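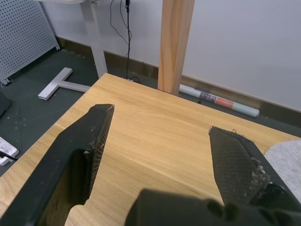
When I moved to Estley in January, I had one suitcase and I believed that laundry is a simple matter. In my parents' house we had a balcony with long lines, and everything dried in an afternoon. My apartment now has no balcony. The machine is in the basement and the dryer next to it takes coins, and it gives back the socks smaller than before. So I decided to dry the small things inside.

The first weeks I put socks on the radiator. This works for the socks, but they become hard like bread, and then in spring the heating is turned off for the whole building and you have nothing. After that I used the backs of chairs. My friend Thomas Gatti came for dinner and had to move four socks before he could sit down. He was very polite, but I understood that I must find a better way.

My neighbor Macario Pacheco recommended to me the kind of hanger with clips. I had seen these before only in the windows of shops and I thought they were for baby clothes. I found mine at Drekeo, the household store behind the bus station in Ustulby, and I don't remember any more what I paid, but it was less than a lunch.

What I learned about clips

Hang the sock by the opening or by the toe? I have asked many people and received strong opinions. Macario says always by the toe, so the elastic does not stretch from the weight of the water. My mother says always by the opening, because a mark from the clip on the toe looks ugly. I tried both ways for one month and I prefer the opening, but only if I squeeze the sock well in a towel first.

The clip should take only a little of the fabric. If you take a lot, the folded part stays damp and the next morning you have a dry sock with a wet corner – not nice when you are late for work.

I also hold the sock with one hand while I open the clip with the other. It sounds too obvious to write down. But if you only pull, the small loop pulls too, the whole hanger starts to swing, and after some months the loop is tired.

Colors go together. I take down the pairs in order and put them flat on the table before I fold anything, gray with gray and red with red, and the last blue one waits on its clip until its partner is there.
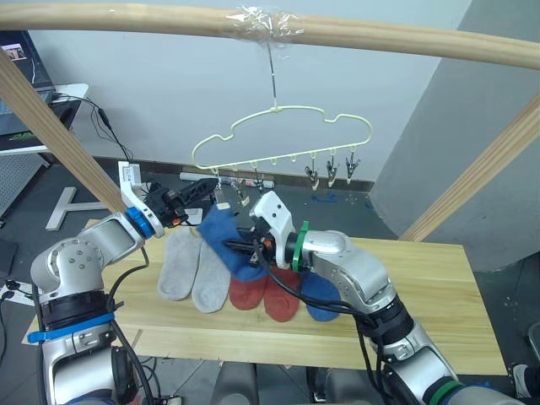 Folding, or not folding

I don't make balls from socks. I did it all my life, and then I read in an old housekeeping booklet (it was on a shelf in Caputo, the café near my office) that the ball is bad for the elastic. Now I lay one sock on the other, fold it in 2, and stand the pairs in a drawer. The drawer looks like a small library and I am a little proud of it.

Next time I want to write about wool sweaters, where I have made more serious mistakes. If somebody knows how to save a sweater that was washed too warm, please write to me.

Posted July 2016

212 shares | 2 comments

Contact | Copyright | Back to top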